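# The Bagel Test

I worked a bakery counter for two summers in college, and I can still do the move in my sleep. Tongs in one hand, bag in the other, snap it open, drop in the bagel, fold the top, next please. So when people ask me whether robots are ready to do our chores, I skip the backflip videos and ask if they can bag a bagel.

That question got me to Holteo in August, to a lab with very good air conditioning and a lot of purple hose. Setsuko Sekiguchi runs the bagging project there. She's wanted a machine that can pack a lunch ever since her kids started school, and she told me right away not to expect speed.

She was right! A person at the counter needs maybe a few seconds per roll. The arms I watched needed 26 seconds on a good try, and there were plenty of tries that weren't good.
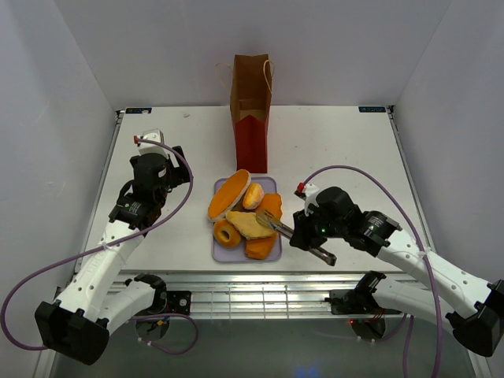
What surprised me was how much of the job is the tongs. I'd never thought of them as hard. You squeeze, they close, you let go, they open. But your fingers feel the spring pushing back, and they feel the bread give a little before it slips. Setsuko's team is trying to get there mostly from video and from people steering the arms by hand, 600 practice runs so far. "A bagel is kind to us," she said. "It has a shape. Croissants are where I lose my afternoon."

I asked why bother with tongs at all – the robot already has a gripper, right? She laughed (I suspect she gets this a lot). Shops have tongs. Kitchens have tongs and spatulas and ladles, and if a machine is going to work in my kitchen it had better use what's in the drawer. I have to say I came around to that. I don't want to buy special robot tongs.

Her latest score was 70 percent of pieces in the bag. I kept doing the math on my old Saturday line and getting yelled at by imaginary customers.

Then there's the bag. Paper bags lean, they crumple, the handles flop into the way. At the counter I'd hold mine steady without thinking, and teaching the second arm when to help is its own project. Setsuko has it on the list for winter. For now most of the effort goes into getting over the top edge cleanly and letting go at the right moment.
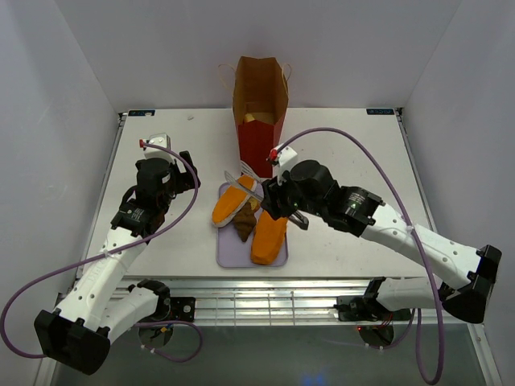
## So, should you wait for one?

Nope. Gerkuria and Trorkis both told me they're working on kitchen helpers, and neither would give me a price or a year. Nakajima, a small bakery chain, plans to try a pair of arms in 2 of its shops, after closing, with someone standing by. That sounds about right to me.

I'd let one pack my rolls tomorrow if I weren't in a hurry. I'd keep the croissants for myself.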